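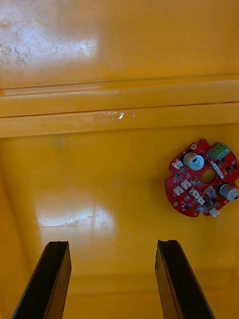 December 27, 2019 – Plimell cell, sorting task

Carried on recording demos by remote control. Task as before: pick parts from the steel tray in the middle, put them in the yellow bins at the sides. Crescencio Bermúdez drove in the morning and I took over after lunch. Target for the set is 100 good runs and we are at 93.
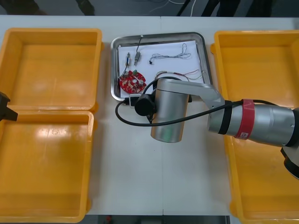

Red boards are still the slow part. Going in from the side, the fingers push the board along the paper. Better to line up over the rim first, stop, then close at about half speed. Keep clear of the capacitors. Crescencio prefers to grip near the green terminal block – I find it slips there, so we should agree on one way before the next set.

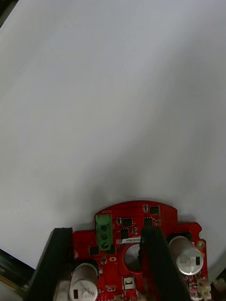 Run 38 is to be thrown out, I let go too high. Please don't trim it and keep it.

Loose wires: close low and lift slowly, otherwise the tangle drags its neighbours. Small metal cylinders are easy if the lead points away from the fingers.

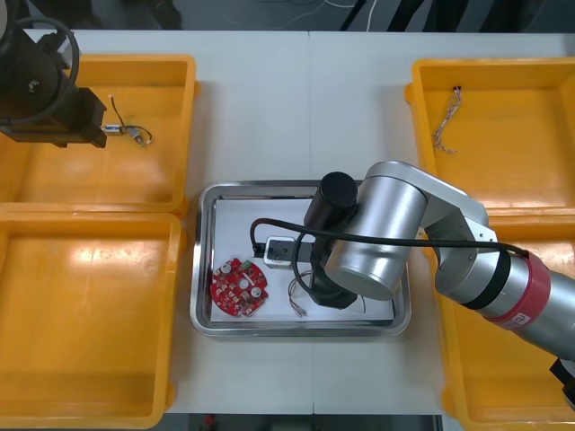
To do: tie back the black cable on the right arm, copy files to the Gosbridge drive, finish the last seven. Ask Ochoa about the lag on the left controller.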